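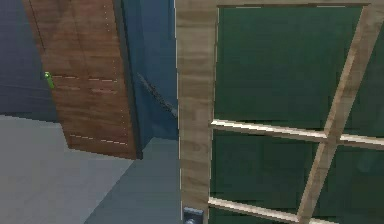
Why compare two controllers in simulation when the real arm is waiting in the next room? Zuweira Fiadzo put this question at our first meeting, and the report tries to answer it. In simulation we can start each trial from the same state, and the real arm was reserved for other groups until December.

Our task was door opening. The doors in our rooms are wooden, and the one we worked with has a small bright green handle near its left edge. We compared 2 controllers on the same simulated arm. Luris is a position controller with fixed stiffness. Janden is an impedance controller, so the arm can give way a little when the door pulls it along its arc. The gripper model and the camera settings were the same for both.

We made 31 trials with each controller. A trial was counted as a success if the door angle passed our limit before the time ran out. With Luris the fingers often lost the handle in the middle of the motion. With Janden they kept it more often, but the approach was slow, and in 4 trials the arm stopped before any contact.

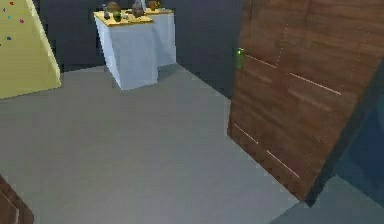
Iraklis Tsakiris objected that the stopping could come from the camera and have nothing to do with the controller. If the handle is small in the view, he wrote in his comments on our draft, then the position estimate is already poor before the arm moves. We checked the logs and he was partly right. In two of the stopped trials the estimate was jumping from step to step. In the other two it was stable, and the cause was our speed limit, which Liya Ejigu had set too low for the last part of the approach.

We corrected the limit but had no time to repeat the full series. The results in our table are therefore from the old setting. The next group should first repeat the Janden trials with seed 903, where both problems can be found in one run.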